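How to Make Skillet Cornbread That Doesn't Crumble

Print this page
E-mail this page to a friend

I've made a lot of bad cornbread in my life, and I want to save you the trouble.

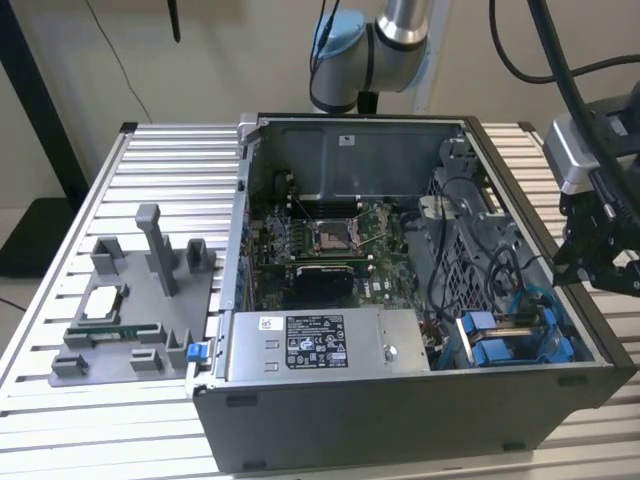 My mother made hers from a box (sorry, Mom) and I grew up thinking cornbread was supposed to fall into your lap the second you put butter on it. Then I moved to Jutusdale and had a bowl of beans at Thérèse Leclerc's house, and next to it was a wedge of cornbread you could pick up with one hand. Brown and crackly on the bottom, soft in the middle, and it held together all the way to the last bite. I asked her for the recipe before I'd even finished chewing.

What she gave me was an index card with no oven temperature on it, so it took me most of a winter to get it right at home. What follows is my version. It makes one 10-inch skillet, enough for eight decent wedges, or six if your family eats like mine.

What you'll need

1 1/4 cups yellow cornmeal, medium grind
3/4 cup all-purpose flour
2 tablespoons sugar
2 teaspoons baking powder
1/2 teaspoon baking soda
1 teaspoon fine salt
1 1/2 cups buttermilk
2 large eggs
5 tablespoons butter, melted, plus 1 more tablespoon for the pan
1 tablespoon honey (I use it, Thérèse doesn't)

You'll also want a 10-inch cast iron skillet. I've made this in a 9-inch metal cake pan when I was staying at my sister's, and it was fine. The bottom won't get as crunchy, but no one sent theirs back.

Step 1: Soak the cornmeal

If you only take one thing from this page, take this one! Stir the cornmeal and buttermilk together in a big bowl and walk away for 30 minutes. The cornmeal drinks up the buttermilk and softens, and you lose that sandy feeling between your teeth. It also fixes most of the crumbling. I skipped this step for years because I was always starting dinner too late, and every single pan fell apart.

Some days I mix it in the morning and stick it in the fridge with a plate on top. If you do that, let it sit out on the counter while the oven heats, and give it a good stir. It'll be thick, almost like porridge. Add a splash more buttermilk if you can't get the spoon through it.

Step 2: Heat the oven with the skillet inside

Put your empty skillet on the middle rack and set the oven to 425°F. Leave the pan in there the whole time the oven is heating and then another 10 minutes. You want it hot enough that the batter sizzles when it lands.

Put a dish towel over the oven door handle now, while you're thinking of it, so you remember the pan handle is hot later. I've grabbed it bare-handed 3 times. Once was in front of company.

Step 3: Mix the dry stuff

In a smaller bowl, whisk the flour, sugar, baking powder, baking soda and salt. Check the date on your baking powder. Mine was so old last April that I got a very nice corn pancake.

Step 4: Put it together

Beat the eggs into the soaked cornmeal, then stir in the melted butter and the honey. Let the butter cool for a few minutes first or you'll get little bits of scrambled egg. Dump the dry ingredients on top and fold them in with a rubber spatula. Stop when you don't see dry flour anymore. A few lumps are okay — they bake out.

Don't use the electric mixer. My neighbor Harish Lobo did, and his came out with big tunnels running through it and a chew like a bagel. He ate it anyway, with chili, and says he'd do it again.

Step 5: Into the hot pan

Take the skillet out (towel!), drop in that last tablespoon of butter and swirl it up the sides. It will foam and start to brown right away, and it smells wonderful. Scrape in the batter right then, before the butter gets too dark. Smooth the top a little and get it back in the oven.

Step 6: Bake

Mine takes 22 minutes. Start looking at 18. The edges should be pulling away from the pan and the middle should spring back when you tap it. A toothpick should come out with a couple of damp crumbs on it. If it's perfectly clean you've gone a minute or two over, so get the butter out and carry on.

Step 7: Wait

This is the hard one. Let it sit in the pan for 11 minutes before you cut it. I know that's an oddly exact number, but ten was still a bit soft in the middle and by fifteen my kids had already been at it with a fork. Cut it with a serrated bread knife and wipe the blade between cuts.

If something goes wrong

It stuck to the pan. Either the pan wasn't hot enough or it needs seasoning. Rub it with a thin coat of oil, bake it upside down at 450°F for an hour and let it cool in the oven.

It's dry. Could be too long in the oven, could be your measuring. Spoon the flour into the cup and level it off, don't scoop.

It's still crumbly. Did you soak it? Did you really? If so, check your cornmeal. Coarse polenta needs a full hour in the buttermilk.

No buttermilk in the house. Use plain yogurt thinned with milk, 1 cup of yogurt to 1/2 cup of milk. I like this better than the lemon juice trick.

Things to add

A cup of corn kernels is good, fresh or frozen, but thaw them and pat them dry. So is a chopped jalapeño, or a big handful of sharp cheddar. If you're doing all three, give it another 4 minutes in the oven. My friend Aroha Mahuika puts green onions in hers and leaves out the sugar and honey both, and it's great next to soup.

Leftovers

Wrapped up tight it keeps for 3 days on the counter. After the first day I split the wedges and fry them cut side down in butter until they're brown, which I might like even more than fresh. It freezes well too. Wrap each wedge in foil, put them all in a freezer bag, and warm them (still in the foil) at 350°F for 15 minutes.

Any that goes stale gets cubed and saved for stuffing. I keep a bag going in the freezer door from September on.

Print this page
E-mail this page to a friend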